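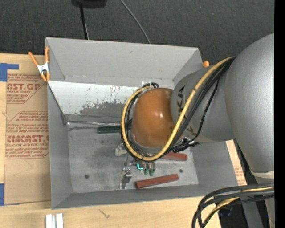
Posted by Corinne Haslett

April 27, 2018

I took the day off work and drove out to the Borelard open day. They have the back half of a building on the Juvwood site in Nuvunberg, and once a year they let people in to see what they do. You have to sign up ahead of time. I forgot last year, so this year I put it in my calendar.

Parking was a mess. The lot by the front door was full by 10, and I ended up on the grass behind the loading dock. Then you sign in, get a sticker, and wait for a group. Mine had a few people from a packaging company and a lot of students. I think I was the only one there just to look.

The first stop was a talk with slides, which I could have skipped. It covered the history of the company and a lot of customer logos. After that we went into the work area, and that was what I came for.

The project they were showing is called Pal. It is a robot arm that picks parts out of a bin. The arm itself is a regular industrial one, and what they are working on is the software that decides where to grab. When my group got there it was over a big gray bin with three bars lying in it, one dark green and two reddish brown. I had expected a heap of parts. The engineer said they start with a few and add more when the picks are reliable.

What I liked is that the setup looked like real work. The bin was sitting on a light wood tabletop with an orange-handled clamp on the rim. There was a sheet of acrylic next to it, still in its paper, held down with blue tape. The bottom of the bin was scuffed and stained. The cables were thick and there were a lot of them, a yellow one looping right around the wrist of the arm and a bundle of black ones tied up beside it. I asked if the cables ever get in the way. She said yes, and that they have moved them more than once.

They let us watch for a good while. The arm is slower than I thought it would be. It comes down, stops, adjusts a little, and goes down again. While we stood there it made 7 picks and missed 2. After a miss it backs up and tries from a different angle. One of the students asked why it didn't just go faster, and the answer was that it can, but they run it slow when visitors are in the room.

There was a whiteboard by the door with a running count for the month. It said 847 picks, with 232 of those on the green part. I asked why the green part got its own number. She said it gave them more trouble against the gray floor of the bin, and they wanted to keep track of it separately.

After that it was coffee and sandwiches in the hallway. The sandwiches were okay. I talked with one of the packaging people, who was there to find out if something like this could handle bags. The engineer had told him no, or at least this one couldn't yet. He seemed fine with that and went back in to watch some more.

I left a little after 1. They said there will be an evening session in May for people who couldn't get off work, with the same demo and no slides. Sign-up is by email. If you go, wear closed shoes, they do check, and try to get there before the lot fills up.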